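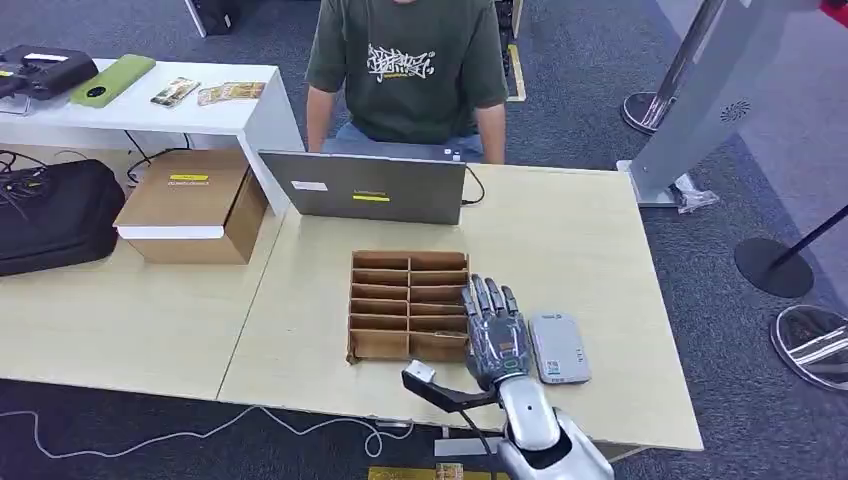 Sawsan Zoubi는 설치 파일의 해시만 모아 두면 서명이 언제 갱신됐는지 알 수 없으니 인증서 지문도 함께 실어야 한다고 했다. 이 의견을 받아 0.3판부터 cert_sha256 열을 넣었다. 이전 판을 쓰던 스크립트는 열 순서가 달라졌으므로 이름으로 읽도록 고쳐야 한다.

Zirgate 설치 파일 서명 목록

Zirgate는 데스크톱용 설치 파일의 코드 서명 정보를 정리한 데이터셋이다. 설치 파일 자체는 들어 있지 않고, 서명에서 뽑은 값과 검증 결과만 있다. 레코드는 모두 1032개이며 한 줄이 파일 하나에 해당한다. 배포 형식은 UTF-8 CSV이고 줄바꿈은 LF다.

구성
signatures.csv 서명 정보 본체
chains.csv 인증서 체인, 상위 인증서까지 포함
verify.log 검증 도구의 출력 원문
tools/ 목록을 다시 만드는 스크립트

주요 열
file_sha256 설치 파일의 해시
cert_sha256 서명 인증서의 지문
signed_at 타임스탬프 서버가 찍은 시각(UTC), 없으면 빈칸
status valid, expired, revoked 중 하나
source 수집 서버 이름

수집 방법
수집은 Vunside와 Tavares 두 서버에서 4월에 했다. 같은 파일이 양쪽에서 나오면 먼저 받은 쪽만 남겼다. 폐기 여부는 수집 당시의 CRL로 확인했고, 그 뒤에 폐기된 인증서는 반영하지 않았다.

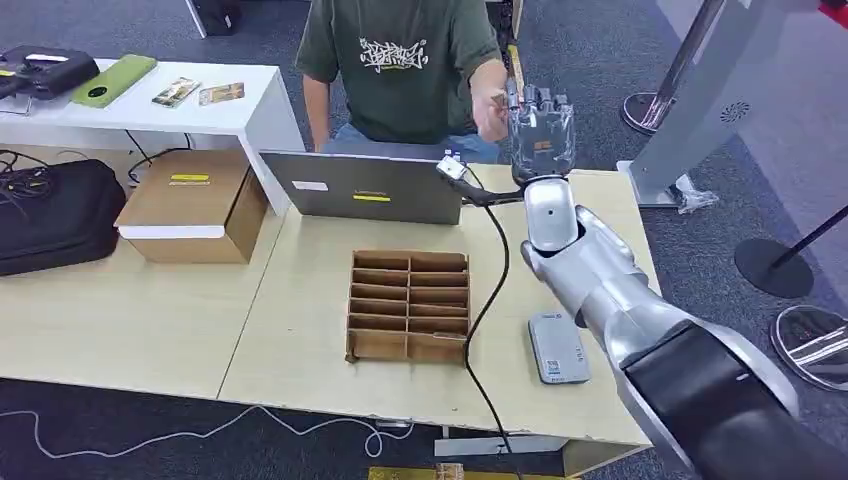
타임스탬프가 없는 파일도 expired로 묶으면 서명이 원래 유효했던 것과 구분이 안 되지 않느냐고 Aidan Ó Briain이 이슈에 적었다. 맞는 지적이다. 지금은 signed_at이 비어 있는지로만 구분할 수 있고, 상태 값을 따로 나누는 작업은 다음 판으로 미뤘다. signed_at이 빈 레코드는 거의 100개다.

알려진 문제
서명이 두 개 붙은 파일은 첫 번째 서명만 기록했다.
발급자 이름의 표기가 통일되어 있지 않다. 비교할 때는 이름 대신 지문을 쓴다.
Tavares 쪽 레코드 세 개는 chains.csv에 중간 인증서가 빠져 있다.

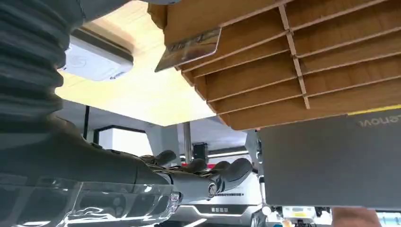 chains.csv는 signatures.csv와 cert_sha256으로 연결한다. 한 체인이 여러 줄에 걸쳐 있으므로 그냥 합치면 레코드가 중복된다. 사진 위쪽에서 비스듬히 나란한 얇은 살들을 좁은 띠 하나가 가로지르듯이, 여러 줄을 지문 열 하나가 꿰고 있다고 보면 된다. 먼저 depth가 0인 줄만 남기고 합친 다음, 상위 인증서가 필요할 때 parent_sha256을 따라 올라간다. 예제는 tools/join.py에 있다.

다시 만들기
Python 3.7 이상과 OpenSSL이 필요하다. tools/build.py에 입력 폴더와 출력 폴더를 차례로 넘기면 된다. 입력 폴더에 CRL 사본이 없으면 status 열을 채우지 않고 끝난다.

이용 조건
표와 스크립트는 자유롭게 쓰고 고칠 수 있다. 재배포할 때는 Zirgate라는 이름과 판 번호를 적는다. 악성 여부를 판정하는 용도로는 쓰지 않는 것이 좋다. status가 valid라는 것은 서명이 검증됐다는 뜻이고 내용의 안전성과는 관계가 없다.

변경 기록
0.3 2020년 6월 26일 금요일. cert_sha256 추가, 중복 레코드 정리
0.2 Zusesthorpe 미러 주소 변경
0.1 첫 공개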